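Notebook, June, after lunch

Back at the folding notes for the drawstring pieces. I promised Cremilda I would write them up properly before they turned into one more scrap of paper under the tape dispenser, so bear with me, I know I go on. The subject is the soft, slippery kind of garment with an elastic waist, the kind that looks like nothing at all when you pick it up and then refuses to lie down in any shape you ask for. We have been keeping the current one in the orange bin, and I have become fond of it in the way you get fond of a difficult houseplant.

What I keep noticing is how much the waistband runs the show. The elastic pulls itself into those tight little ridges and takes everything else with it, so the fabric bunches wherever the band decides. If you start from the hem you are fighting it the whole way. Start at the band, find the white cord, and then worry about the rest.
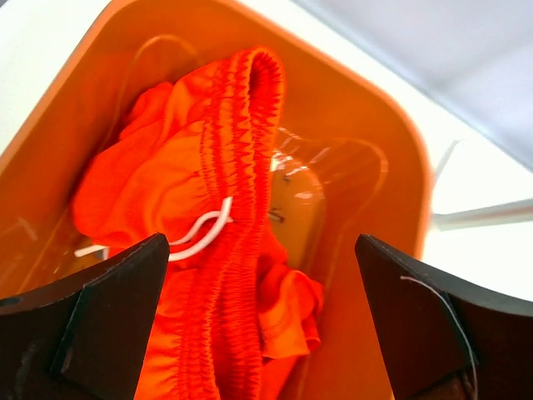 Should the drawstring come out before folding?

Leave it in. Lay the two ends flat inside the fold with no knot, and rethread only if one end has slipped back into the casing.

Bhupendra prefers a loose bow, and I did try it his way for an entire morning out of friendship. It makes a lump under the top layer, and the lump travels. His bows are lovely, though, and I told him so.

Clear bags next. The ones from Gukero are thin and cling to everything, including my sleeve, so take the bag out of the bin before reaching for the garment or you will lift both together. I did that twice before writing it down. Flatten the bag on the table, smooth it once with the side of your hand and put it away from the folding area. We have 200 of them left, so there's no need to rescue one that has split.

Knits are another matter and want a gentler hand. With anything that has a looped, bumpy stitch I take hold of a good pinch of it, well in from the edge, and never a single loop. Zanele showed me that on an old Brorell cardigan and I have been grateful ever since.
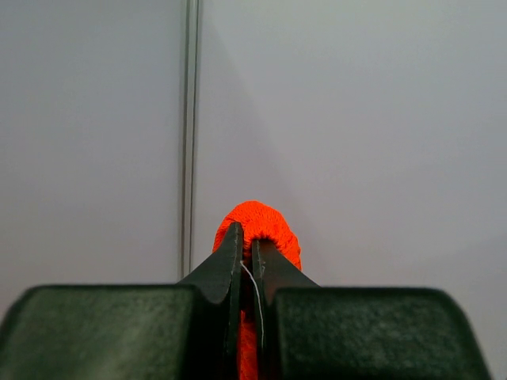

Clearing the table

I'm giving this its own heading because I skip it, and then I'm cross with myself later. The white top shows every mark, and a bit of grit will catch on the shiny fabric. Wipe it from the far edge toward you with a barely damp cloth, then again with a dry one. Old scuffs are old scuffs and can be left in peace.

Bin to the left, always, if you are right-handed like me. Haruto turns it all around and it works beautifully for him. Small round odds and ends should be picked up on edge; pushed flat across the table they only skate away from you. 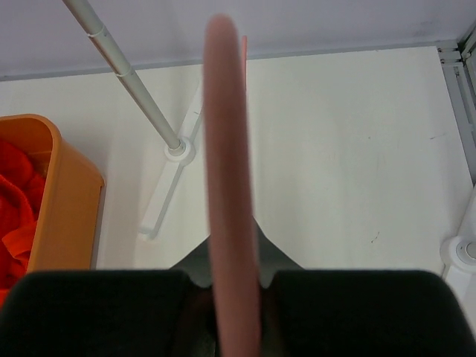 I also tried setting the bin a hand's width farther back, and I liked it. There was more space for the cord to lie out straight, and I stopped knocking the rim with my elbow.

Then the lifting. Pick the piece up by one top corner, let it hang, and be patient with it. The weight of the cloth does more for the creases than my fussing does. The cord will drop down on its own and you can see right away whether the ends are even. When the swinging has stopped, take the second corner and bring the two together along the band. 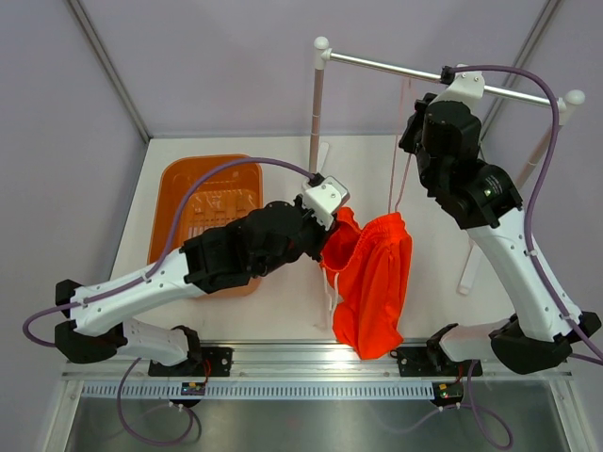 I timed none of this, by the way. Teresa asked, and I said I would rather get the habit right first. It took me 6 tries to get a fold I would happily show anyone, and the best of them was the one where I let it hang longest.

Still to do: try the same fold on the heavier cotton from Taltberg, and ask whether the basket with the slots could be used for finished pieces. I'd also like to see if rolling beats folding for the very slippery ones. More tea first.

Comments (3)

Cremilda Aguiar
Thank you for finally getting this off the scrap paper! Could you add which way the waistband faces in the stack? I put mine toward the wall and now I'm doubting myself.

Bhupendra Shakya
I stand by the bow. A smaller bow, maybe.

Teresa Gajewski
Rolling worked well for me on the thin ones, but they come undone unless you tuck the band in last. Happy to sit down with you and try a few.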